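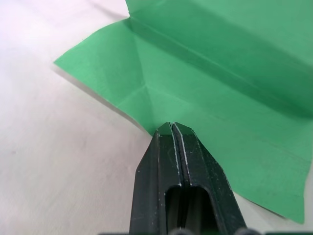 Nisreen Khoury says a crease in paper never goes away, however long the sheet sits under a stack of books. She is nearly right. Paper is a mat of plant fibers pressed flat and dried. The fibers hold on to each other at the points where they touch. When a sheet is bent sharply, some of those fibers break and others pull apart. The line left behind is called a crease.

A gentle curve does less damage. Roll a sheet into a wide tube and it will usually open again with no line, only a slight curl.

Creased paper is weaker along the line. This is why a folded sheet tears more neatly than a flat one.

Test it
Cut 6 strips of green paper, all the same size. Fold three of them once across the middle, press hard with a fingernail, and open them. Leave the other three flat. Pull each strip from both ends and write down where it tears.

Words to know
Fiber: a very thin thread of plant material.
Crease: a line left by a fold.
Grain: the direction in which most of the fibers lie.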